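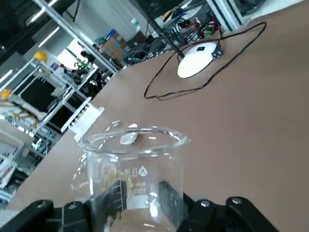 A 100 ml beaker, brown tabletop behind

About Utetti

Hello, and thanks for clicking through! I'm the person behind Utetti, which is a small soap and hand balm business in Plalham. I make the bars, I answer the emails, I stick the labels on (mostly straight) and on market days I'm the one behind the stall with the flask of tea. If you've bought anything from us, it has been through my hands at least four times before it got to yours.

I say "us" because it sounds friendlier, and because my sister does the accounts and would want a mention.

How it began

I used to work in the office of a flooring company, and my hands were always terrible in winter, cracked right across the knuckles. One March I bought a secondhand book on soap making at a church sale and had a go in the kitchen. The first batch was awful. It smelled of chip fat and never set properly, and I had to scrape it out of a loaf tin with a fish slice. The fifth was all right. By the summer I'd given bars to everyone I knew, and a few of them started asking if they could pay me, so I started letting them.

The name comes from a word my nan made up for the noise a bath makes when the last of the water goes down. Say it quickly and you'll hear it!

What we make

There are 15 bars in the range at the moment, plus two balms and a shaving soap that sells out faster than I can cure it. The best seller by miles is Sampaio, our orange and clove one, named after the street we stayed on during the holiday when I thought of it. Clornimau is the plain one, with oats and no scent at all, and that's the bar I use myself. People with fussy skin seem to get on with it, though please do try a bit on your wrist first, as I can't promise anything about your skin from here.

All of it is cold process, so I mix the oils and lye, pour it, cut it the next day and then leave it on the racks for weeks. I know that's slow. It means that if something is out of stock it really is out of stock, and I can't hurry it along even if you write me a very nice email (you do, and I love them).

A full run is 192 bars and takes up every shelf in the unit. We moved into the unit from my kitchen after about 5 years, and my family have only just stopped finding bits of wax in the cutlery drawer.

Where to find us

The unit is at the back of the old dairy yard in Plalham, behind the tyre place. I'm there most mornings, but do drop me a line before you come over, as I might be out on deliveries. There's a basket of wonky ends by the door, sold by weight, and that's the cheapest way to try a few scents at once.

We also do the Saturday market, except in January, when it's too cold for the balms and for me. Postage on the website is free on anything over £49.

Last Christmas orders

If you want something in time for Christmas, please get your order in by 17/12/2020. After that I'll still be posting things out, but I'd rather not promise. Gift boxes come with tissue and a handwritten tag, so tell me what you'd like on it in the notes box at checkout. If you leave it blank I'll just write "Happy Christmas".

Wholesale and refills

Shops, do get in touch, I'm always happy to send a few bars out. And if you're local, bring your empty balm tins back and I'll knock a bit off the next one.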